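Varnish over oil, landscape on panel, surface going cloudy

gorgate_lev
Panel is oil over acrylic ground, painted last July. I put on two coats of Drasta gloss and the dark passages went milky overnight. Studio humidity was high. Is this bloom, or did I varnish too early?

smdamgaard
Bloom, most likely. Moisture under a resin film shows in the darks first. How long between coats?

gorgate_lev
Two hours. The skies are fine, only the umber foreground is affected. 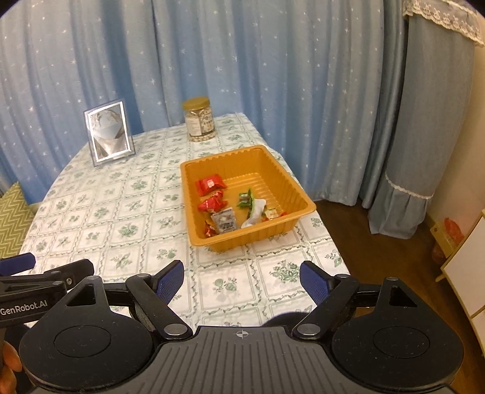
Table by the blue curtain, Brustport studio.

tallowpit
Two hours is short. The first coat still holds solvent at that point and the second one traps it. I'd leave nine hours minimum, overnight if the room is cool.

smdamgaard
Disagree on the cause. Trapped solvent leaves the film soft — it doesn't usually turn only the umbers. Press a corner with a fingernail. If it's hard, it's moisture.

gorgate_lev
Hard at all four corners.

tallowpit
Then I'd still strip it. Mineral spirits on a swab, small areas, stop if any color lifts.

smdamgaard
Too aggressive for a painting this young. Move it to a dry room for a week first, then try one thin coat of Mikkelsen matte on a test patch. I had the same haze on a canyon piece and it cleared without solvent.
— Sólveig

gorgate_lev
Moving it tonight. Will post the result either way.
Lev Kuzmenko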